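Packing a Garden Tote: Does a Wrist View Help?
Project report, Soo-ah Wang and Man-sik Han

We trained one policy to put small garden tools into a canvas tote. Version A used the head camera only. Version B added the wrist views.
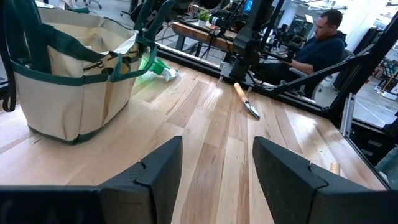
Both versions trained for 2000 steps on the same 138 demonstrations. Handles were the hard part - version A often closed too early. 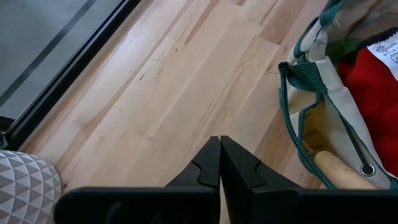
Figure 2. Wrist view with the tote and a light wooden handle.

Version B failed 11 trials, mostly at the bag opening.
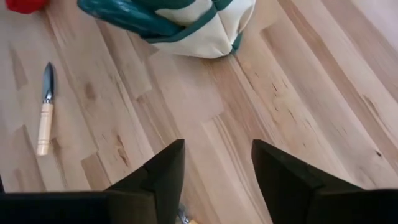 Hwa-young Chae thought the soft rim mattered more than the camera, and asked us to repeat the test with a stiff box. We ran out of time in July.

Trials were scored by hand.
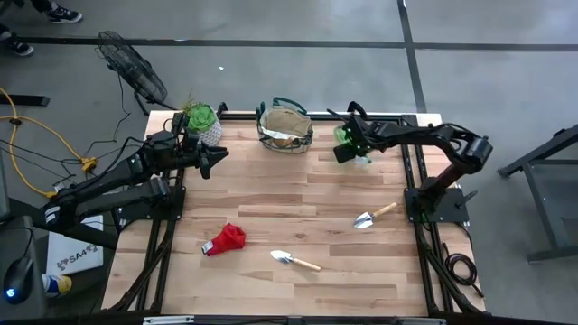 Would more demonstrations help version A? We think a little, but we would try 500 before saying so.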